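Revised in June. Applies to stainless table knives, forks and spoons, both plain and hollow-handled.

## Spots and tea stains on cutlery

Brown specks on knife blades are usually surface rust. Blades are made from a harder steel than forks and spoons, and it resists corrosion less well. Salt, vinegar and long contact with water are the common causes.

1. Rinse cutlery within 30 minutes of the meal if it won't be washed straight away.
2. Wash by hand in warm water with a little washing-up liquid. Do not soak hollow handles.
3. Dry at once with a cotton cloth, blade first, wiping from the back towards the edge.
4. For specks, mix bicarbonate of soda and water to a thick paste. Leave on for 12 minutes, rub along the grain, rinse and dry.

Steel wool leaves scratches in which new rust starts. A nylon pad is safe on brushed finishes but dulls a mirror polish.

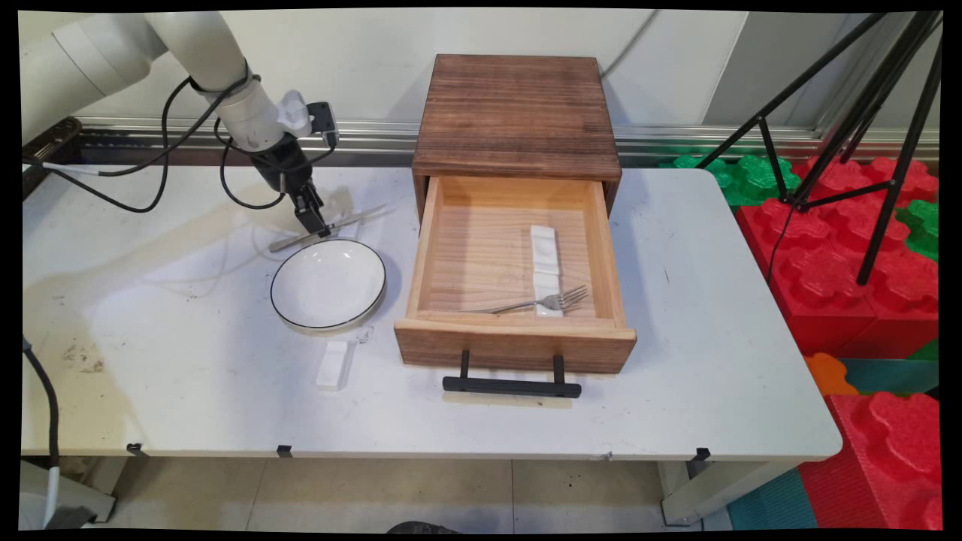 Jae-in Ahn wrote in to say that the paste did nothing for the rainbow tint on a set of spoons, and that white vinegar on a damp cloth cleared it in one wipe. Vinegar is suitable for heat tint. Rinse it off within a minute and keep it away from blades that already show specks.

## Dishwasher loads

Place knives apart from silver plate. Contact between the two metals in hot salty water marks both. Top up the salt with the cap closed firmly afterwards, and run a rinse cycle immediately; spilt salt pits steel. Open the door when the programme ends, and do not leave the load overnight.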